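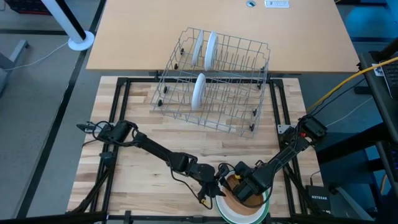

El programa de comedor comunitario de Husimcombe ha seguido en abril con el calendario previsto en la solicitud. Se han servido casi 600 comidas en el mes, todas a mediodía, y la sala ha permanecido abierta hasta las cuatro de la tarde para quienes prefieren quedarse. El capítulo de menaje, que en el informe anterior figuraba como pendiente, queda en parte resuelto: la vajilla es blanca y lisa, como los tres platos que se ven puestos de canto en la rejilla gris, y se ha optado por un solo modelo para poder reponer piezas sueltas sin comprar juegos enteros. Falta por adquirir la cubertería de servir.

Compras y proveedores. El contrato de verdura fresca con Tan se prorrogó en las mismas condiciones. Las legumbres y el arroz siguen llegando a través de Stenumon, con entregas cada dos semanas. Hubo un retraso en la segunda entrega y se cubrió con existencias del almacén, de modo que no afectó a los menús. El aceite ha subido más de lo presupuestado – se propone compensarlo con el remanente de la partida de transporte, si la fundación lo autoriza.

Personal. Edgardo Ocampo continúa como responsable de cocina a jornada completa. Dexter Estrella se incorporó a media jornada para llevar la acogida y el registro de asistentes, tarea que hasta marzo se repartía entre varios turnos. Ocho personas han terminado el curso de manipulación de alimentos. Otras dos lo dejaron por motivos de horario y se les ha ofrecido plaza en la próxima convocatoria.

Asistencia. El grupo más numeroso sigue siendo el de mayores que viven solos. Ha crecido el de familias con niños pequeños, sobre todo en las últimas semanas del mes, y se han habilitado seis plazas más en el primer turno. Quedan peticiones sin atender en el barrio de Teltton, donde el autobús no coincide con el horario de comida. Se ha escrito a la empresa de transporte y no hay respuesta todavía.

Gasto. La ejecución se mantiene dentro de lo aprobado, salvo la desviación del aceite ya mencionada. Las facturas del mes se adjuntan en el anexo 2, junto con la solicitud de cambio de partida. La compra de la cubertería se cargará al próximo periodo.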